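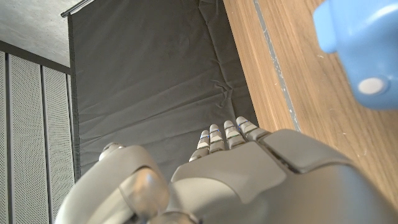 1. Why we picked this room

Our project was on sound in small teaching rooms. The brief said choose one room, find out what makes it good or bad to talk in, suggest changes that cost under 300 pounds. We went for the small room at the Collwood building. Perforated light grey panels on the wall, dark curtain, wooden table. Everyone says it sounds "dead" in there and we wanted to know why.

Other groups did the canteen and the stairwell. Those are loud so it's easy to get a result. Ours was harder, the room is already treated, so mostly we were looking at what is doing the work and what isn't.

2. What's in the room

Wall panels: light grey, tall strips with dark seams between, fine dots all over. The dots are holes. Behind them is a soft layer (we asked, didn't take one off). Sound goes in through the holes and loses energy in the soft stuff.

Curtain: dark charcoal, hangs from a thin metal rod up near the ceiling. Loose and a bit creased. The folds matter, see section 4.

Ceiling: pale grey with a texture. Dark trim where it meets the wall.

Table: light brown wood, hard top. The only big hard thing at sitting height. Has small white specks on it that didn't come off with a damp cloth, we think old paint. Doesn't affect the sound but we wrote it down.

3. What we did

Clap test first. One person claps, one records on a phone, same spot each time. Then a balloon pop, because claps are never the same twice. We did 22 pops in total and threw away 3 where the door was open or someone laughed.

Four set ups:
- curtain drawn, table bare
- curtain bunched to one end, table bare
- curtain drawn, blanket on table
- curtain bunched, blanket on table

We also read the same paragraph out loud in each set up and asked people from the year below to say how clear it was out of 10. Tuesday afternoon, so some of them were tired and it shows in the scores.

The phone app gives a number for how long the sound takes to die away. We dont fully trust the number but the same phone was used all through, so comparing should be fair.

4. What we found

Curtain makes the biggest difference. With it bunched up there was a short flutter after each pop, you can hear it on the recordings without the app. Drawn across, gone.

Pulling it completely flat was worse than leaving it loose. Tried this at the end as an extra, only two pops so not a proper result. The text book says fabric in folds absorbs more than fabric stretched tight, and it fits.

Blanket on the table: small change on the app, bigger change in the listening scores. Our guess is that voices bounce off the hard top straight back at whoever is sitting there. People said "less sharp" and one put "like a bedroom".

Panels we couldn't test properly because they don't come down. Tried covering part of one with a sheet of card 40 cm wide. No difference we could hear. Card probably too small.

5. Suggestions

Keep the curtain drawn and loose. Free.
Felt or thick cloth for the table when the room is used for speaking. We priced one from Drorkidau, well inside the budget.
Leave the ceiling alone for now.
A note by the rod asking people not to bunch the curtain up.

6. What went wrong

Ran out of balloons half way, second pack was a differnt size, so the later pops are louder. Should have used one pack. Only one room, so we can't say if any of it works elsewhere. Listening scores were on paper and one sheet got lost.

If we did it again: same balloons, more listeners, and a bigger bit of card.

Contact: school office, Branivdale | Copyright Branivdale student projects | Back to top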